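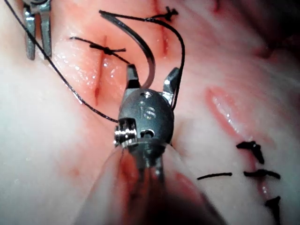
Needle driver and black sutures on a pink and white tissue surface.

Investment trusts: price, net asset value and the discount
Handout for session 2
Mon 12 February
By the Bostau Evening Programme, personal finance course

We use cookies to remember your settings and to see which pages are read. Continue browsing to accept, or change your preferences.

This session follows on from the one on open-ended funds. Please have your notes on unit pricing to hand, as we compare the two structures throughout.

1. What an investment trust is

An investment trust is a company. It has a board, it issues shares, and those shares are bought and sold on a stock exchange. What the company does is hold investments on behalf of its shareholders.

An open-ended fund creates new units when money comes in and cancels them when money goes out. A trust has a fixed number of shares at any given time. If you want to leave, you sell your shares to another investor. The manager does not have to sell any of the portfolio to pay you.

This matters most where the holdings are slow to sell, such as private company shares, infrastructure or loans. An open-ended fund holding such assets may have to suspend dealing if too many people ask for their money at once. A trust can carry on, but its share price may fall a long way.

2. Net asset value

Net asset value (NAV) is the value of everything the trust owns, less everything it owes. Divide by the number of shares and you have NAV per share.

For listed holdings the NAV can be worked out daily. For unlisted holdings it depends on a valuation, which may be several months old by the time you read it. Always look for the valuation date in the report. A trust that values its holdings in June and publishes in the autumn is giving you a summer figure.

3. Discount and premium

The share price is set by buyers and sellers, so it can differ from the NAV. If the price is lower, the shares trade at a discount. If it is higher, they trade at a premium.

Discount (%) = (NAV per share − share price) ÷ NAV per share × 100

Worked case. Pasitton Income Trust has a NAV of 100p per share. The shares trade at 71p. The gap is 29p, so the discount is 29 per cent.

A common mistake is to divide by the share price. That would answer a different question, namely how far the price would need to rise to reach NAV. In the Pasitton case it is nearly 41 per cent.

4. Why discounts open up

Poor performance is the obvious cause. Others include:

- the sector has gone out of fashion
- investors do not believe the stated NAV
- the shares are thinly traded
- charges are high
- the trust has heavy borrowings
- interest rates have risen and cash looks more attractive

Several of these may apply together, and they can be hard to separate. Nedodura Growth, our second case study, has a wide discount and also holds a large share of unlisted companies. Some of its shareholders put the discount down to the board. Others think the valuations are too generous. The accounts alone will not settle the matter.

5. Gearing

Trusts may borrow to invest. This is called gearing. It raises gains in a good market and deepens losses in a bad one.

Suppose a trust has £100m of shareholders' money and borrows £20m. It invests all £120m. If the portfolio rises by 10 per cent it is worth £132m. Take off the £20m debt and shareholders have £112m, a gain of 12 per cent before interest. If the portfolio falls by 10 per cent, they have £88m, a loss of 12 per cent before interest.

Check the rate on the debt and when it must be repaid. Long-term borrowing at a low fixed rate is quite different from a bank facility due for renewal next year.

6. What a board can do about a discount

Share buybacks. The trust buys its own shares at below NAV and cancels them. NAV per share goes up slightly for those who remain. The trust also becomes smaller, so fixed costs are spread over fewer shares.

Tender offers. Shareholders are invited to sell some of their holding at a price close to NAV.

Continuation votes. Shareholders vote on whether the trust should carry on. The Rungrueang Asia Trust holds one every five years.

Wind-up. The assets are sold and the cash returned. With unlisted holdings this can take years, and the final amount may be below the last published NAV.

7. Exercise for next time

An investor puts £2519 into Pasitton at 71p. Ignore dealing costs and stamp duty. Work out the number of whole shares bought, their NAV, and the value of the holding if the discount narrows to 20 per cent with NAV unchanged. Then repeat the last step with NAV down by 10 per cent.

Bring your workings. We will go through them before starting on dividend reserves.

Comments

marlpit: For the exercise, do we round down the number of shares or keep the fraction?

Course office: Round down. Whole shares only.

tansy_b: Section 3 cleared up the percentage thing for me, thanks. I had been dividing by the price all along.

oldledger: Could the gearing section have a case with interest included? My trust pays quite a lot on its loan and I can't see how to fit it in.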